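Udley rural fixed wireless – backhaul options after the fiber delay
Community Networks board, 4 replies

mastclimber
The fiber build to Udley has slipped again, now to August at the earliest. We have 657 premises on one licensed microwave link from Fikbridge, and it saturates every evening from 7 pm. Options are a second link on the same path or satellite backhaul for the overflow. Has anyone priced both?

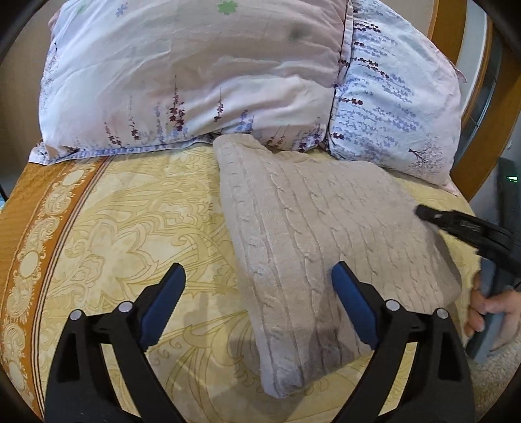

The tower has space for one more dish at the height we need. Power is tight, with the battery plant sized for the current load plus a small margin.

Wanting Hao
Second link, same path. We did it at Shen last year, aggregated at layer 1, and evening packet loss went away. Satellite looked cheaper until we added the committed rate. Check your path clearance again before you order. Trees grow.

lowband_lou
Disagree on same path. You double capacity and keep a single point of failure. If rain takes out one link it takes out both. A small satellite terminal as failover keeps voice and emergency calls up, even if streaming suffers.

Wanting Hao
Rain fade is a link budget problem. Put the second radio in a lower band and the two don't fade together. Failover is a fair point, but the question was about evening congestion.
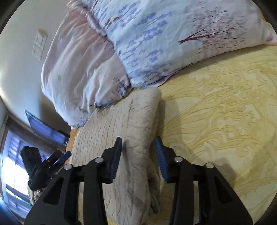

2 min read

mastclimber
Thanks both. The lower band is possible – the license search shows one free channel pair on that bearing. Statum quoted 2,901 dollars for the radio pair, dishes and install extra. Lead time is 8 weeks.

lowband_lou
Ask Statum if that includes the capacity key. On our last order the base license was capped well under the headline rate and the upgrade was billed per end.

mastclimber
It doesn't say either way on the quote. I've emailed them. I'll also get a current reading off the battery plant at evening peak before I commit to a second radio.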